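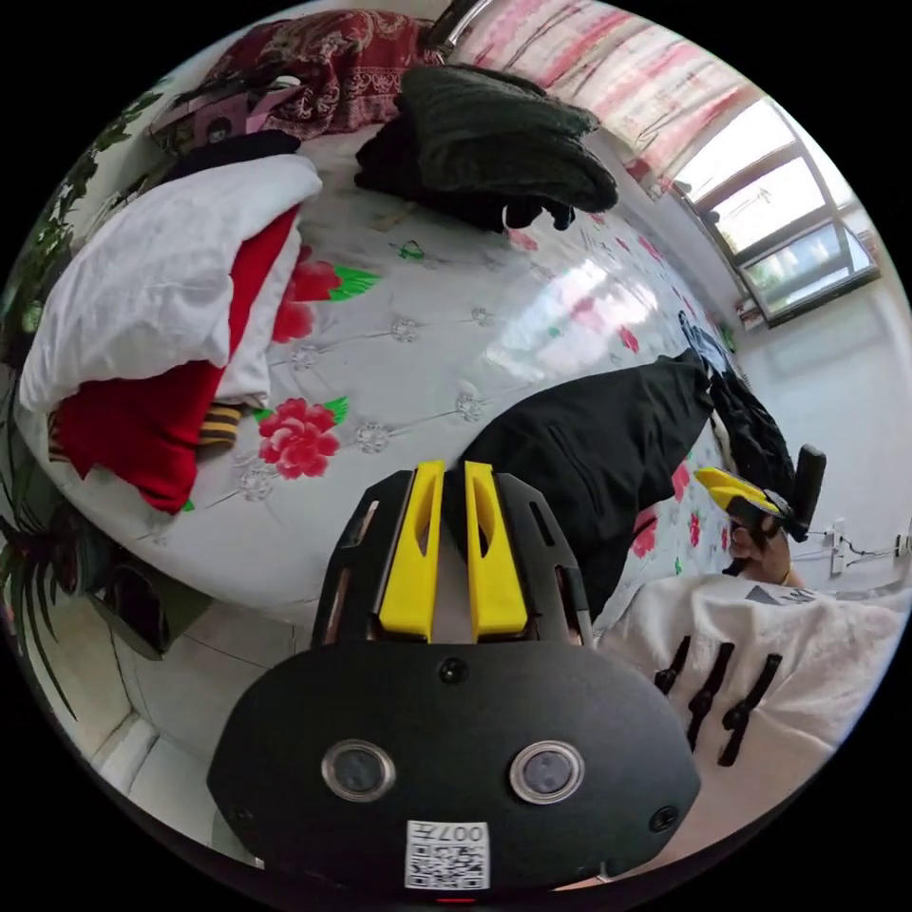
附件1 浅灰底牡丹床单，床左侧是叠好的白被和红毯

工单标题：床品类目库存同步后总数对不上
提交人：Negin Taheri
处理人：Simin Sadeghi
系统：Grirnero 店铺后台，Hela 库存插件
提交日期：2019-02-07
优先级：中

问题描述
床品类目昨晚用表格重新导入，源表2,679行，一行一个规格。导入提示成功，后台只显示2,641条。手动点过两次“重新同步”，数字没变。花色少的款基本都在，缺的集中在床单和被套，牡丹系列缺得最多。前台搜货号，缺的规格直接显示无结果，不是下架状态。

处理记录

1. Simin Sadeghi
看了导入日志，没有报错，有38条标为“已合并”，和差额一致。请把源表原件发过来，不要另存，另存有时会改掉编码。

2. Negin Taheri
源表已传。Caruso 仓那边的表也一并传了，两边货号应该一样。

3. Simin Sadeghi
原因找到了。Hela 的货号字段最多认16个字符，超出的部分导入时会截掉。牡丹系列的货号后面加了尺寸和底色，截完以后灰底和白底变成同一个货号，后一行就把前一行盖了。源表里货号过长的行已用黄色标出。

4. Negin Taheri
能不能把字段改长？货号已经印在吊牌上，改起来麻烦。

5. Simin Sadeghi
字段长度在当前版本里改不了，已转给 Prosteck 的开发，暂时没有排期。先这样处理：
吊牌货号放到“外部编码”一栏，这一栏没有长度问题。
“货号”一栏填短码，系列缩写加流水号，不能重复。
导入前勾选“遇到重复时停止”，默认是不勾的。
建议先拿700行试导，核对无误再导全部。

6. Negin Taheri
700行试过，数量一致。全表也导完了，后台显示2,679条。抽查了牡丹系列，灰底、白底都分开了，外部编码能搜到。
还有一个问题：被覆盖的那几款，库存数要不要重填？

7. Simin Sadeghi
要。合并时保留的是后一行的库存，短码又是新建的，旧数不会带过来。以 Caruso 仓的表为准，走“仅更新库存”导入，不要走完整导入，否则标题和图片会被空值覆盖。

8. Negin Taheri
库存已更新，和仓库表核对一致。

状态：已解决
遗留：货号字段长度，等 Prosteck 回复，另开工单跟进。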